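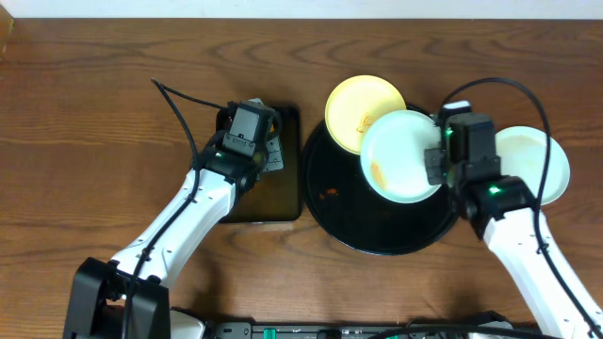 Pale plates and black trays on the wooden table.

Kastero Countertop Brew Kit: Two Batches In
Posted 30/09/2021

Okay, so I finally caved and bought the Kastero. If you've been reading this blog for a while you know I've been brewing five-gallon batches in my garage in Rirkville forever, and I've been pretty snobby about the little countertop kits. They always looked like something you'd give your brother-in-law and then find in his closet three years later, box still taped. But my garage is full of a motorcycle at the moment (long story, not my motorcycle) and I missed having something bubbling away, so here we are!

What you get is a 2 gallon fermenter with a screw lid, an airlock, a spigot, a bottling wand, a thermometer strip, a bag of sanitizer and one recipe pack. Mine came with the Tosh, their pale ale. You can also order the Irkcombe brown and a wheat beer that was sold out when I looked. No kettle, no bottles, no capper. The box does say so, but in tiny print on the bottom, and I think that's kind of cheeky for something sold to beginners. If you don't already own a big pot, add that to the price in your head before you click anything.

Brew day was short and really fun. You steep the grain, stir in the extract, boil, add the hops on their schedule, cool it down and pitch. I was done before lunch! The instructions are a fold-out sheet and they're good, with times down the left side so you can follow along with sticky hands. My one gripe is the cooling step, which just says to put the pot in ice water "until cool." Cool to what? The yeast packet says 70 degrees, the sheet doesn't say anything, and a first-timer is going to dump yeast into hot wort sooner or later.

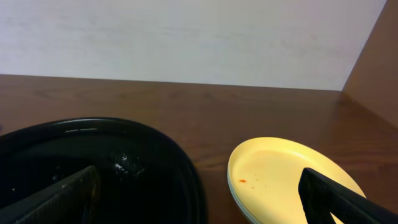 The fermenter itself is the best part of the kit. It's squat, so it sits under a kitchen cabinet with room for the airlock, and the mouth is wide enough to get your whole hand in there with a cloth. The walls are thick and didn't flex at all when I carried it full. I was worried about the lid, since screw lids and I have a history, but the gasket seats nicely and I had bubbles in the airlock by the next morning. The thermometer strip reads a couple degrees high against my good thermometer. Not a big deal if you know it, and now you know it.

The spigot, though. Ugh. It dripped. Just a bead every few minutes, but a bead every few minutes is a sticky counter and then it's fruit flies. I took it apart, flipped the washer so the beveled side faced in, tightened it by hand and it stopped. The sheet has the washer drawn the other way round. I wrote to Kastero about it and got a friendly note back and a spare washer in the mail, so points for that. Test yours with plain water overnight before you put beer anywhere near it.

Now the beer! The Tosh came out a little sweeter than I like and a shade darker than the label, pretty normal for extract. Nice orangey hop smell, soft bitterness, decent head once it had a couple of weeks in the bottle. I'd drink it again. My neighbor had three. The second batch was the Irkcombe brown and I liked that one a whole lot more, toasty and kind of nutty, and so easy with chili that I've already ordered another pack for October. The yeast that comes with both is fine. If you want to tinker, I'd swap the yeast before I messed with the hops. 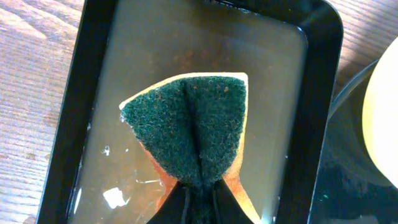
Cleanup is where small batches win, hands down. The fermenter fits in a regular kitchen sink, the wand comes apart in two pieces, and I had everything rinsed and drying before the game started. Soak the spigot pieces in a shallow tray of water and they come apart much more easily. Watch what you scrub with, too. A two-layer sponge like the one in that black tray is fine on your pot, but on the fermenter use the yellow-orange foam and keep the green scouring pad well away from it. Scratches in plastic are where the funky stuff hides out, and no amount of sanitizer is going to reach down in there.

Would I tell you to buy it? If you have a garage and a five-gallon setup already, probably not, unless you want something for test batches (I do, so I'm keeping mine). If you live in an apartment and you've been curious, yes, go for it, and get the brown. The refill packs are a bit pricey for how much beer you end up with, but you can build your own recipes at this size with stuff from any homebrew store, and I'm going to try my old porter scaled down next. I'll post the numbers when it's bottled.

Four stars. It would be four and a half with a better spigot.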